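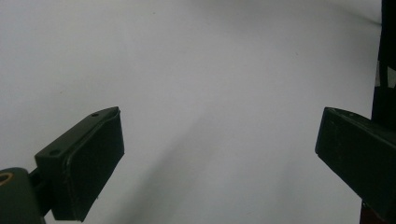 We use cookies to remember your archive settings. Accept | Manage

Subject: Re: [desk-tidy] How bare is too bare?

Mercy Minja wrote:
> I've got my table down to a pen and a mug and now I feel slightly
> silly sitting at it. Does anyone else keep theirs that clear? My
> sister says it looks like I've moved out. Also, what do you wipe a
> pale top with? Mine shows every speck.

Mercy, please don't put anything back! A pen and a mug is my favourite desk in the world and I've been trying to get to it for years. I write all the Keradau newsletters at mine and I get through them so much faster with a clear top (the last one ran to 3,000 words and I had it finished before lunch, which has never happened before).

What worked for me was taking everything off in one go and only letting things back when I reached for them. The stapler has not been asked for since January. The Hodžić lamp came back the first evening, as soon as it got dark, and then went up on the shelf, where it lights the table better than it ever did from the corner. Everything else is in a shallow drawer – you can still get at it, you just don't have to look at it while you're thinking.
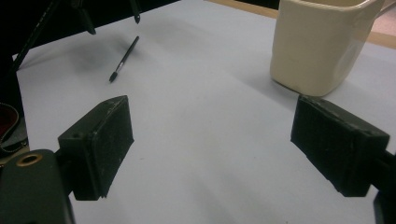

For a plain black pen I'd say leave it lying where you write. I tried a pot and within a fortnight there were 9 pens in it, two of them dry. One pen on the table and the refills in the drawer, and when it runs out you swap it over. The mug I keep up at the back on the right, well clear of my elbow, with the handle turned outwards so I can grab it without looking. I'm right-handed, so flip it if you aren't.

As for wiping: a damp cloth with a tiny drop of washing-up liquid, then a dry one straight after. It's the dry one that makes the difference on a pale top, otherwise you get smears when the sun comes round. Tea rings come off with bicarb on a wet fingertip, but go gently and try it at the back first. I did buy the Irnness spray once and it was fine, lovely smell, but I couldn't see that it cleaned any better than the cloth.

Do let us know how you get on, and tell your sister she's welcome to come and see mine – it's even emptier!

Comments (3)

civer_fan: The stapler bit is so true. Mine went in a drawer and I had to buy staples for it when I finally needed it.

Pot of Pens: I like my pot of pens and I'm keeping it.

Mercy Minja: Thank you, this cheered me right up. Did the two cloths this morning and the smears are gone. Mug has moved to the right as well.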